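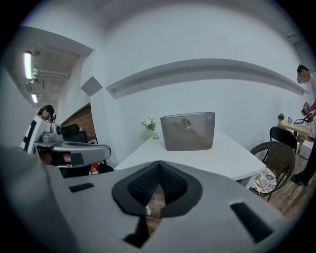 Sutcliffe Folding Desk, the 60-inch one: two months in

Posted 2025-03-17

I bought this desk with low expectations and a return label already printed. The Sutcliffe page promises a desk that "sets up in seconds and stands like a rock," and I have owned enough folding furniture to doubt both halves of that sentence.

Setup first. Seconds, no. The legs swing out easily enough, but the cross brace has to be lined up with a small peg on each side, and the peg on the right wanted a shove every time for the first few weeks. I can now do it in under a minute if I'm not holding anything else. The instructions are one sheet with 7 drawings, and drawing 4 shows the brace upside down. I followed it faithfully and had to start over.

As for the rock: it depends on which way you lean. Front to back it's fine, better than the Granenmont I had before, which shook when I used an eraser. Side to side it still sways. Typing doesn't bother it. Writing by hand does, a little, and anyone planning to clamp a heavy monitor arm to the back edge should think again. I tried a light one and took it off the same evening.

The top is the best part. It wipes clean, it hasn't stained under coffee, and the front edge is rounded so it doesn't dig into your wrists. The back edge is square and sharp enough that I caught my hip on it twice while carrying the thing to the closet. It does fit in the closet, standing up, with the vacuum. That was the main reason I wanted a folding desk, so credit where it's due.

Weight is another matter. The listing calls it "featherlight." I would call it a two-trip item if you live up a flight of stairs - one trip for the desk, one for whatever you dropped.

I read a lot of the customer reviews before buying. There were 1,032 of them when I looked, and a suspicious number were written the day the desk arrived. A five-star review of an unopened box tells me very little. The ones written after a year were more useful and a good deal grumpier, mostly over the plastic feet. Mine are still on, though one has started to turn when I drag it.

Clerngate makes a fixed-leg desk for slightly less money, and it's plainly steadier. If you don't need to put your desk away, buy that or something like it. If you do, the Sutcliffe is decent, and I've kept mine. I just wouldn't pay full price. It has gone on sale twice since I started watching it, and I'd wait for the next one.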